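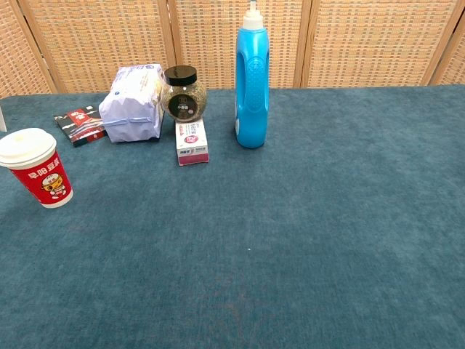

Marjan Heydari was 11 when her grandmother taught her to make felt, and she still gets excited telling the story. "We used dish soap and an old bamboo blind," she says, laughing. "My arms ached for days and I wanted to do it again right away!"

She now runs a small felting studio in Madton, where beginners spend a weekend turning raw fleece into slippers, hats and wall pieces. I asked what people get wrong first. "Too much water," she says. "They flood it. The wool floats apart and they think they've failed, but you can just press it out with a towel and keep going."

Her fleece comes from Béla Csonka, who keeps 94 sheep outside Kullport and brings the sacks down himself every October. Heydari loves the darker ones best – brown with gray tips, hard to dye and wonderful to handle. "Béla thinks I'm mad. He says everyone else asks for white."

Color is her other great love. She keeps notebooks of onion skin, walnut and madder recipes, and happily admits that her indigo vat went bad twice last year. "It smelled terrible. I was so fond of it, though."

Next she wants to make a rug big enough for a whole class to roll together, and she has already started carding for it.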